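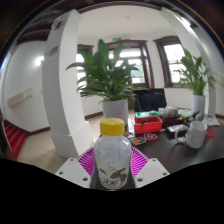 *Clear bottle, yellow cap, ribbed fingers on both sides.*

**Can a machine clear a table yet? (home and shop both welcome)**

### softfingers
24 September 2026

I'll start with my answer so you can all shoot at it: yes for the bottle, and sooner than most people think for the rest. I've been following this stuff since the days when a demo meant one foam block on a white sheet, and now we get to argue about real tables with plants and paper and somebody's mug on them. I love that!

A bottle used to be a rotten target. Clear plastic gives a depth camera fits, and the hard flat jaws we had on the old shop arm would either squirt a bottle out or crush it. Fingers that give a little and wrap the shape fix half of that before any software gets involved. Plus a big colored cap is a gift, you can find it from across the room.

So what's left on your table that a machine can't do? Be specific please, "everything" is not an answer.

### benchrat_velville

Everything. (Sorry.)

OK, specific. I run a small repair shop in Velville and we have a Lodau arm on the parts washer. It has moved 1,597 baskets since April, I know because it keeps a tally on the screen, and it has dropped two of them. Wonderful machine. But the baskets are all the same, they come in on the same rail and they go out on the same rail. My bench is none of those things. I'd trust that arm with the washer all night and I wouldn't trust it with my lunch.

### quietkitchen

Those are two different jobs though. Your arm knows where the basket is. Clearing a table is mostly deciding. Is it trash? Does it go back where it was? Is the cup full?

That last one scares me. Lift an empty cup with too much squeeze and you dent it. Lift a cup filled to the brim with something loose and tilt it just a bit, and you've made a bigger mess than you started with.

### softfingers

Full cups are my favorite argument, because I think slow solves it. People watch a robot take forever over a cup and laugh, but my kid carries a full cup the exact same way and we clap.
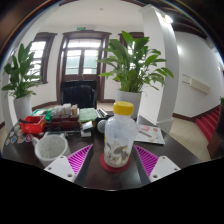
And the deciding part is moving fast too. A couple of years ago you had to list every object in advance. Now you can say "put the cup by the bottle" and the decent setups will have a real go at it. They still get muddled when there's a heap - packages stacked on a box with more packages poking out is rough, since you can't tell where one ends and the next begins. I'd give the heap another few years. I'd give the cup one.

### benchrat_velville

One year! I'm writing that down.

### plainoak

I bought the Sorside kitchen arm, the 700 dollar one, so let me put some water on this fire. Then let me take some of it back.

What it does well:

- bottles and jars, if they're standing up
- mugs by the handle, most of the time
- dropping things into an open bin (it's really good at this and I never get tired of watching)

What it does badly:

- mugs lying on their side. It goes for the rim, the mug rolls, and it follows the mug along the counter like a cat.
- coasters
- anything flat, full stop

I paid another 350 for the wrist camera and it did help with the mugs. Didn't help with coasters at all. Would I buy it again? Yeah, I would, I grin every time it gets one right. Does it save me time? No. I could clear that counter by hand while it's still waking up.

### quietkitchen

Flat things on a dark shiny table is the one I'd put money on lasting longest. Stickers, paper, a magazine page. There's no edge to get under. We do it with a fingernail and don't even notice we've done it.

### cam_and_follower

Fingernails exist! Cavalcanti sells a thin steel lip that clips on the end of a soft finger. I've used the mark 2 on gaskets at work and it gets under a thin gasket nicely, provided the table is hard. The other trick is to slide the piece to the edge of the table and pinch it when it hangs over. I agree it's slow, and I agree it's no good if there's a mug in the way.

### plainoak

Steel lip on my oak counter, no thank you.

### cam_and_follower

Fair. They do a plastic one, it just wears out quicker.

### softfingers

The slide-to-the-edge trick is so good. It's what I do with coins. I'd like to see it tried on small cutouts lying close together, where pushing one means pushing its neighbor, with a bottle standing right next to them to knock over. I still say upright bottle first, mug on its side second, coaster third, stickers dead last. Anyone want to put them in another order?
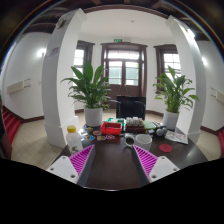

### benchrat_velville

I'd swap the mug and the coaster. A coaster stays put while you think. You can ruin three tries on it and it's still where you left it, and a round mug on its side won't wait for you like that.

### plainoak

Mine has never once picked up a coaster, so I'm leaving it below the mug. Happy to be wrong. I'll try the edge trick tonight with a cork one and a towel on the floor.

### quietkitchen

Please film the towel.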